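Short thread on dry mouth (xerostomia) and root caries, prompted by a question from Salma Hegazy about why her older patients keep getting decay at the gumline after decades of nothing.

1/ Saliva does three jobs that matter for teeth. It buffers acid, it carries calcium and phosphate back to the surface, and it clears sugar. Cut the flow and all of them slow down together.

2/ Enamel starts to dissolve near pH 5.5. Root dentin starts higher, near 6.2 to 6.7. A mouth that drops to 6 after a cracker is fine for enamel. Exposed root is already losing mineral.

3/ Dry mouth as a complaint and low flow as a measurement don't always match. Some people feel parched with normal flow. Others are well under the cutoff and never mention it. Measure it.

4/ Unstimulated flow: patient seated, head tilted forward, no food or drink for an hour before, drool into a weighed cup. Below 0.1 mL per minute is low. Do it at the same time of day on repeat visits. Flow follows a daily cycle and is lowest during sleep.

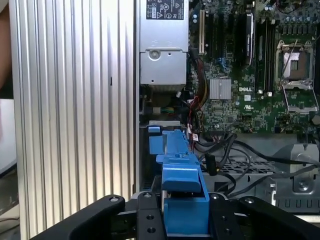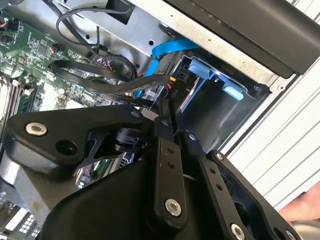
5/ Medication list next. Tricyclics, older antihistamines, bladder antimuscarinics, many antipsychotics. The number of drugs matters as well as the type. Don't tell the patient to stop anything. Write to the prescriber.

6/ Candies: sugar-free only. Acidic lozenges raise flow but several are sour enough to soften dentin. Check for citric acid on the label. Xylitol gum is the simpler choice if the jaw joint tolerates it.

7/ Fluoride: 5000 ppm toothpaste by prescription for adults with active root lesions. Spit, don't rinse. Varnish at recall on top of that.

8/ Partial dentures come out at night. Look under them for a flat red area with a sharp border. Candida is common in dry mouths and often painless.

9/ Yu-ting Hsieh asks about pilocarpine. It needs working gland tissue to act on. Ask about asthma and narrow-angle glaucoma before anyone prescribes it. Sweating is the usual complaint.

10/ Will do Sjögren's separately on Monday. Dry eyes plus dry mouth for over three months should be referred, whatever the medication list says.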